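December, late, feet up, tea going cold next to me

Okay, I have been terrible at keeping this up and I promised myself I'd write down the whole Skaltau changeover while I still remember what it felt like, so here goes.

I've been at Clekuda three years as of this month. When I started, my whole job was cleaning display homes. You'd get a key and a bucket and a list, and you'd go make a living room look like no one had ever sat in it. I was good at it! I could do a three-bedroom in a morning and still have time to fix the cushions the way the sales people like them. Then in the spring they told us the company was going in on automation, and that some of the tidying and wiping would go to machines one day, and that a few of us could move over to the training side if we wanted. I put my hand up mostly so I wouldn't have to drive so much.

So now I wipe tables for a living, again, only with a gripper in each hand. I told my sister this on the phone and she laughed so hard she had to put me on the counter.

The task this week is called Filtetti (every task gets a silly name, I think somebody upstairs has a list). It's cloth work. Pick up the cloth, wipe the top, go around whatever is sitting on it, put the cloth down, start over. It sounds like nothing. With my own hands it is nothing, I could do it asleep. With the grippers you find out how much your fingers were doing without asking you. You can't feel if the cloth has slid. You can't tuck a corner under with your thumb. You squeeze and you look, and you squeeze a bit more and look again, and by the time the lunch bell goes your forearms are like wood. 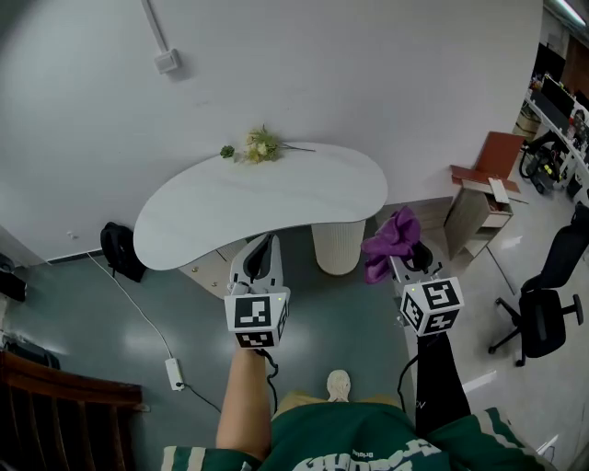
My count for the month was 1227 good runs, which they read out at the morning huddle, and I pretended not to care and then cared about it all day. A good run means it passes the check. If you drop the cloth it doesn't always fail, funnily enough, but if you stop and fuss with it forever it does. I had 126 thrown back and most of those were from my first week on Tufa, which was folding, and I never want to hear about folding again. Corners! I dream about corners.

What has changed the most is the talking. When I cleaned houses I had the radio on, or I was on my own with my thoughts, or I'd ride with one of the others and we'd gossip the entire way there and back. Now we're all in the same building, which should be more company, but you can't chat while you're running because you lose your rhythm and then you're fussing. So we save it up. At break everybody talks at once for ten minutes and then it goes quiet again. I miss the van. I never thought I'd write that, the van smelled like bleach and old fries.

The money is better, I'll say that. So are the hours. I'm home before dark even this time of year, well, nearly, and my knees have stopped clicking on the stairs now that I'm not doing baseboards. My shoulders have taken over the complaining. I asked if we could get the tables raised a little, and the answer was that they want all kinds of tables, high and low and odd shapes, so no. But we did get an extra break out of it, so that was worth asking.

The part I go back and forth on is the houses crew. There were a lot more of them when I left than there are now. Some moved over like me, some took the payout, and the ones still out on the road ask me when we're going to be finished, half joking. I don't know what to tell them. The first Skaltau unit went out to a display home in the fall, and I went along to watch it do a kitchen counter. It was slow! So slow! I stood there itching to take the cloth away from it. But it did go around the fruit bowl, a little wide on the left, and I thought, oh, that's how we do it. We all go wide on the left. I felt proud and a bit sick at the same time, and I ate a whole sleeve of crackers in the car.

I brought it up with my supervisor afterward and she was decent about it. She said the road crew stays through next year at least and that anybody who wants to train can train. I'd like to see it in writing, and I told her so. She said she'd ask. That was two weeks ago, so I'll give it until after the holidays and then start being a pest.

Tomorrow it's more cloth work. I have 271 runs left on this batch and I'd love to get through a good chunk of it before break, but I said that yesterday too. Need to remember the wrist wrap — it's still in the dryer — and the good hand cream, and a lunch that isn't crackers.

Tea is fully cold now. Going to bed.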